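4.2 Wrist camera check – Obi gripper

Do this after fitting either pair of fingers. Arm on slow.

1. Lay the open PC case flat, drive cage on the gripper side.
2. Close on the blue drive caddy. Stop at light contact.
3. Check the live veiw – both fingers must show. 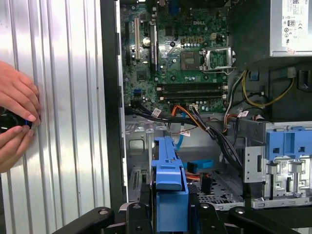 Fig. 8. Caddy held on edge between the fingers.

4. Repeat with the other pair, same grip force. Log both.

Caution: keep fingers clear of the cable bundle.

Note: blurred picture – refocus, dont move the mount.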